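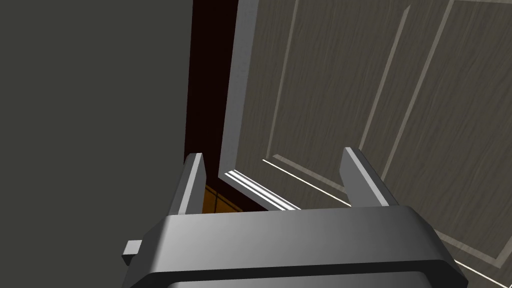 Gray gripper in front of a door, computer rendering.

Reading the defense budget when you don't work in defense

I started reading military procurement documents in January, mostly out of stubbornness. A news story said the cost of a coastal radar upgrade had gone up, and it gave one number with no source. I wanted to see where the number came from. It took me most of an evening to find it, and by then I had read a lot of other pages and wanted to keep going.

The document I spent the most time with is 427 pages long. I did not read all of it. The first section is a summary written for legislators, and it is the least useful part, since every program in it is described as on track. The tables start on page 141 and that is where I would tell anyone to begin.

Each program gets a sheet. The sheet has the money spent in earlier years, the money asked for this year, and the money expected over the next few. Below that is a schedule. If you only have ten minutes, skip the money and look at the schedule. Then find the same sheet from the year before and put the two side by side. A test that was planned for spring and is now planned for fall will not be mentioned in the text. You only see it by comparing.

The radar program is called Bineck. The prime contractor is Gadow, and a smaller company, Anozie, makes the cooling units that go in the base of each mast. The original order was for 4 sites. It is still 4 sites. The price went up anyway, and the news story made it sound like the radar itself had become more expensive. According to the sheet, most of the increase is in a line called site preparation. That covers access roads, concrete, fencing and power. Two of the sites have no usable road, and the first estimate had assumed they did.

I think that is a fair thing to be annoyed about, but it is a different thing from what was reported. A radar that costs more than planned is usually a technical problem. A missing road is a problem with whoever drew up the estimate.

The other thing I learned is how much of this budget is maintenance. I had assumed new equipment was the bulk of it. In the section I read, there are whole pages of boat engines, hangar doors, tires, batteries and paint. Some of the doors are older than I am. There is a line for replacing 600 cold weather generators that were bought all at once and are now wearing out all at once. No reporter is going to write about generators, but a radar site without power is a fenced field.
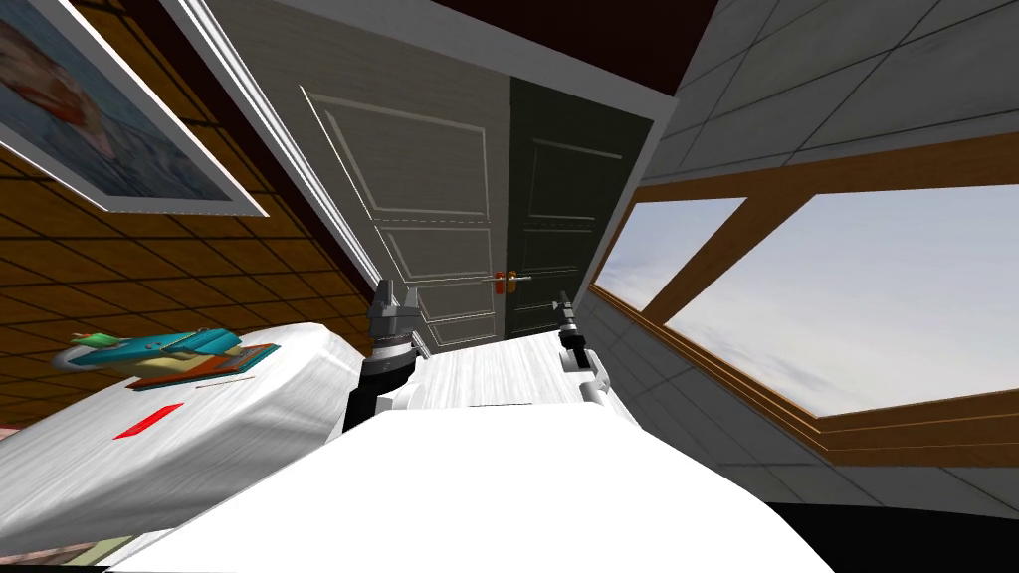
Two robot arms over a white surface, with a pale door and a dark one ahead. Also computer-rendered.

A few practical notes if you want to try this with your own country's budget.

Get the version with searchable text. Some offices post scans, and you will lose hours. If there is only a scan, write and ask. I did, and got a proper file nine days later with no explanation.

Learn the difference between money authorized and money spent. I mixed these up for two weeks and had to throw out a page of notes. Authorized means they are allowed to. It can be years before a bill gets paid, and sometimes the money goes back.

Keep a list of name changes. Programs get renamed, and the old name vanishes from the tables without a note. Bineck used to be part of something called Rimix, which also included a communications relay. When they were split, the relay kept the old name and the radar got the new one. If you search for Bineck in the older documents you get nothing and it looks like the program came out of nowhere.

Don't expect the totals to match between documents. Sometimes a footnote tells you that one table is adjusted for inflation and the other isn't. Sometimes there is no footnote. I still have one gap on the Anozie cooling units that I can't account for, and I have stopped assuming it means anything.

I haven't formed much of an opinion on whether the radars are needed. I don't have the background for that, and the budget doesn't argue the case. It only says what things cost and when they are due. Next I want to go through the relay sheets, where the schedule has moved three years in a row. I'll post the comparison tables once I have cleaned them up.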